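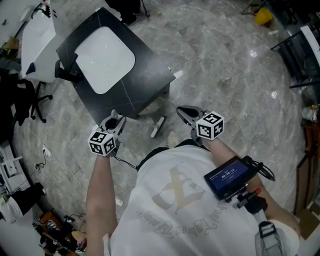 Fig. 7. Both grippers up, marker cubes facing out, timer at 00:00:13 on the right-hand display.

Section 7: When one gripper drops out

I lost a whole afternoon to this fault in March, so please read it before you call me! What happens is that one gripper stops tracking partway through a take while the timer keeps counting along happily. You only find out when you open the file and half of it is flat.

1. Let go of the trigger and stop the take. Don't try to save it.
2. Set both grippers down with the fingers open.
3. Look over the marker cubes. A smudge or a lifted corner on one of those square patterns is enough to lose it. Wipe with a dry cloth (no cleaner, it eats the print).
4. Wiggle each cube gently. If it turns at all, tighten the mount and redo the calibration in Section 4.
5. Follow the cable from the gripper back to your waist and reseat the plug. Mine had worked itself halfway out.
6. Restart the Jalar recorder and wait for error 39 to clear. It can take 72 seconds, so hang in there.
7. Record a short test take and play it back before you do any real work.

CAUTION: Keep your own fingers out of the gripper while you're plugging things in. It can snap shut on power-up, and I have the bruise to prove it.

Note: If error 225 shows up instead, that's the trigger sensor and you can't fix it from here. Tag the gripper and send it back to Civineo.

Questions on this section: Lavanya Poduval, Civineo | Back to top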